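Budgeting for a second arm on the breakfast counter — what did you forget?

Forum: Catering Equipment and Automation > Buying and Planning

hcaceres
Posted 19th January

We run a hotel breakfast buffet with one arm on the hot side and I've been asked to put numbers together for a second. The quote from Tefera covers the arm, the gripper, the wrist camera and two days of setup. It doesn't cover much else, and I'd like to avoid going back to the owners for more money in October like last time. 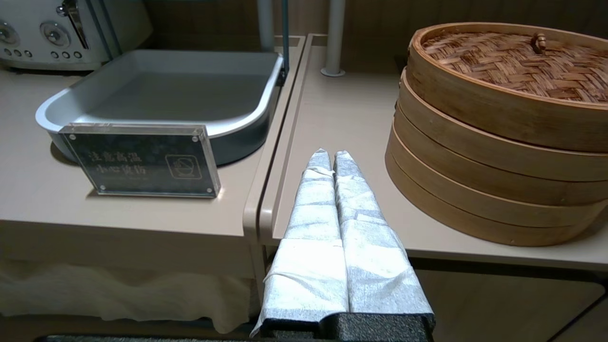
The fingers are where I got caught out before. The quote had one pair of bare fingers and I took that as all we would need. We now wrap them in a silvery, foil-type covering for work near the hot trays and steamers, and it creases and has to be redone. I put nothing down for that in the first year. So: what do you budget for coverings, spare fingers and so on, and do you put it under equipment or consumables?

Heriberto Cáceres

drollport_dan
Consumables, every time. If you put it under equipment someone will ask why you're buying equipment every month. We allow 40 a month per arm for wrap and tape and mostly come in under.

Spare fingers are different. Buy two pairs with the arm. Delivery on ours from Cokamitz was 7 weeks when we ordered them separately.

mops_and_kettles
Before the fingers I'd look at the counters. Ours were two separate units with a raised edge on each, and the arm had to be taught to lift over the join every time it went across. We ended up paying a joiner for a single top, and that cost more than all the spares put together. If you have the same thing, get a price now.

hcaceres
We do have two units, with a narrow gap where they meet. The arm lifts over it at the moment. It's slow but it works. How much was the joiner?

mops_and_kettles
I'd rather not say on here, it was a long counter and an awkward wall. Get it measured. Ask about the cloth skirt too if you have one. We had to have ours shortened after the new top went on.

PeteSonville
I'm going to disagree with the whole plan. Why a second arm? One arm plus a person at breakfast is cheaper than two arms plus a person, and you'll still need the person. Somebody has to fill the trays, and somebody has to wipe down. We looked at a second one at Sonville and the payback only worked if we cut a shift, and we weren't going to do that.

hcaceres
Fair question. The first arm does the trays and the steamers and can't keep up once the coaches are in. On a full morning we do 118 covers and most of them turn up together. We aren't cutting a shift either. The aim is to get someone away from the hot side and on to tables.

PeteSonville
Then put that in the proposal in those words. Ours went in as a saving and was judged as one.

I still think you should hire one for the busy months first. Tefera do hire, or they did.

drollport_dan
They do, but read the terms. When we asked, the hire price left out the gripper, and you couldn't put your own covering on the fingers without asking them in writing. For hot food that rules it out for me.

lenka_b
Small things from our list that weren't on the quote:

Guarding or a barrier, if guests can reach the counter
Bilingual signs. Get the proper acrylic holders, paper ones go soft next to a steamer
A socket on its own circuit, away from the toaster
Training for the weekend staff, who always get missed
Somewhere to put the arm's control box that can still be cleaned behind

The socket was the dearest of those for us. The electrician needed 4 visits.

hcaceres
The socket is a good one. There's a toaster at the tray end of ours and I haven't checked what it shares with. Signs we already have, a hot surface one in Chinese in an acrylic holder by the tray. I'll add English to the list.

drollport_dan
On coverings again — does anyone use the ready-made sleeves? Cokamitz list some. They look neater than wrap but I can't see how you'd get them tight at the tips.

lenka_b
We tried them. Fine on trays, poor on anything with a small knob, like a steamer lid. The end of the sleeve slides about. We went back to wrapping and kept the sleeves for the cold side.

PeteSonville
Wrapping takes somebody's time as well though. Does anyone cost that?

lenka_b
No. It gets done while the urns heat up.

PeteSonville
Then it should be in the budget, even as a few minutes a day. It's the same argument as the person at breakfast.

hcaceres
I'll put a line in for it. So far I have spare fingers under equipment, wrap under consumables, a price for the counter top, the electrician, signs, weekend training and wrapping time. I've also asked Tefera for the hire terms so I can show the owners both. I'll post the totals when I have the joiner's figure.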